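The Great Salt Reckoning

2024-08-31

So I've been salting my food wrong for most of my adult life, and I found out at my own kitchen table, in front of guests, with a pot of bean soup going cold between us.

Josefina Jara had come over from Brinwood for the weekend and brought Birgit along, and I'd made the soup I always make. Beans, carrots, a ham bone, the usual. I put it down, everybody took a spoonful, and there was this polite little silence. Then Josefina reached for the salt. Then Birgit reached for the salt. Then, I'm sorry to say, I reached for the salt!

"When did you put it in?" Josefina asked. At the end, I said, like my mother did. She put her spoon down and gave me a look I remember from piano lessons.

Her way is to salt in little bits the whole time. A pinch on the onions as soon as they hit the oil, another when the carrots go in, another with the water, and then you taste, and taste again, and keep your hands off it until the last five minutes. I'd always heard that salting beans early makes them tough, and I said so (a bit snippily). She told me to soak them overnight in salted water and report back.

Well, I'm reporting back. I made the same soup on Thursday, same pot, same everything, with the beans soaked her way, and the skins were soft and the middles were creamy and I ate two bowls standing up at the stove. It tasted more like carrots, if that makes sense? The broth had a bottom to it. I'm pretty sure I used less salt overall, too, though I didn't weigh anything, so don't hold me to that.

Then of course I went a bit overboard. I salted cucumbers before they went in the salad and let them sit for 40 minutes in a colander, and the amount of water that came out was kind of shocking. I salted a chicken the night before roasting it and left it uncovered in the fridge, and the skin was the crispiest I've ever managed. I put a pinch in my coffee because Birgit swears by it. Not for me, sorry Birgit.

The one flop was tomatoes. I salted a big plate of them too early and by dinner they were swimming. We mopped it all up with bread, so it wasn't a tragedy, but next time I'll do it right before we sit down.

I still have to figure out pasta water. Josefina says "like the sea," which I tried, and it was like the sea. If you have an amount that works for a normal family pot, please put it in the comments, in teaspoons, I beg you. And if anybody has a good bread recipe where the salt goes in late, send that my way as well. I'm trying rye in November when it's cool enough to have the oven on all day.

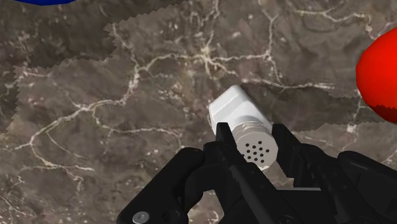
Small black holes at one end, squarish white cap at the other.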